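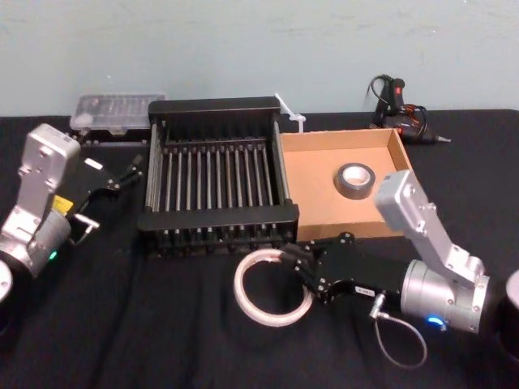
Black cloth on the table, pale blue-gray wall behind

How do I get lint off a black cotton tablecloth?
Posted by Jean Gunn, November 30, 2023

I bought a black cotton cloth from Skasholm in March and it picks up every bit of lint in the house. I have washed it 7 times. It comes out of the machine worse than it went in, usually with white fuzz along the folds. I use a normal cycle with warm water and dry it on medium. A sticky roller works but I go through half a roll each time. Is there a better way, or is the cloth just bad?

Keir MacLeish
Wash it by itself, or only with other dark things that don't shed. Towels are the usual cause. Turn it so the good side is folded in, use cold water and less soap than the cap says. Add half a cup of white vinegar to the rinse. Shake it outside before it goes in the dryer, clean the lint screen, and run it on low for 12 minutes. Then hang it up to finish. Check the washer too. Mine had a filter behind a little door at the bottom and it was packed with gray fluff.

For what's already stuck on, a damp rubber glove pulls most of it off. Wipe in one direction.

clolleo70
I gave up on cotton and got polyester. No lint, but it slides around.

skinner_367
Agree about the towels. Skip the dryer sheets, they left marks on mine. If it is still shedding its own fuzz after that many washes, I would try a fabric shaver on one corner and see how it looks.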